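Home | Course Outline | Handouts | Reading | Contact

HANDOUT 2: Friction, Rolling and Sliding in Everyday Surfaces
August 16, 2025, by Minoru Kuroda
Introductory Mechanics, Sodener Evening College

Please read this handout before the second meeting. The problems at the end are to be done on paper and brought to class. We will use the same letters as in Handout 1, so m is mass, g is gravity, N is the normal force and F is the friction force. 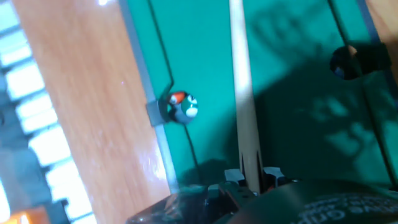
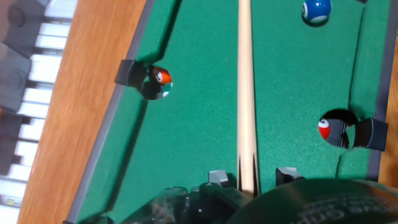 Fig. 1 and 2. Cue stick on green felt, with the wooden rail at the left.

1. What friction does

When two surfaces touch and one of them tries to move along the other, a force appears between them. The force acts along the surface and it is directed against the sliding. We call it friction. It is a common mistake of students to say that friction is always against the motion of the body. When you walk, your shoe pushes the floor backward, and the floor pushes the shoe forward. In this case friction is in the same direction as your motion. So please write "against the sliding" in your notes.

Friction has two kinds in this course. Static friction acts while the surfaces do not slide. Its size is whatever is necessary to keep them together, up to a maximum value. Kinetic friction acts when the surfaces are already sliding. For most pairs of dry materials it is a little smaller than the maximum static friction. You know this from moving a heavy wardrobe: the start is the hardest part.

2. The simple law

For dry surfaces we write

F = mu x N

where mu is the coefficient of friction. It has no unit. It depends on both materials, and you cannot speak of "the mu of wood" without saying what the wood is lying on. In the simple law the size of the contact area does not enter. A brick on its wide face and the same brick on its narrow face need the same pull. Many of you did not believe this in the last course, and Elikem Aidoo will bring the spring balance and the bricks again so that everybody can try.

The law is an approximation. It is good for wood, metal and stone. It is less good for rubber and for cloth, where the fibers bend and catch.

3. Rolling

A ball that rolls without sliding touches the surface at one point, and this point is at rest for a moment. There is no kinetic friction. Still, the ball comes slowly to a stop. The reason is that the surface is pressed down a little under the ball, and the energy for pressing it is not all given back. We call this rolling resistance. It is larger on soft surfaces such as cloth, carpet or sand, and small on glass or steel.

If a ball is struck exactly through its center, it first slides. Kinetic friction slows it and at the same time makes it turn. After a short distance the turning matches the speed, and from here it rolls. For a solid ball the speed at this moment is 5/7 of the starting speed. We will derive this in class. The derivation needs torque, so please look again at the last page of Handout 1.

4. Problems

a) A box of mass 30 kg stands on a level floor. The maximum static friction is 114 N. Find the coefficient. Use g = 9.8 m/s2.

b) The same box is pulled with a horizontal force of 100 N and does not move. How large is the friction force? (Be careful. It is not 114 N.)

c) Explain in two or three sentences why a ball goes farther on a hard floor than on a carpet.

d) A solid ball begins to slide with a speed of 2 m/s. What is its speed when it begins to roll?

Write the units in every line. Solutions without units will get half of the points.

Reading: Chapter 4 of the course book, without the section on liquids. If you missed the first meeting, Naledi Hlongwane has copies of Handout 1 in room 321.

Last updated: August

Previous | Next | Back to Handouts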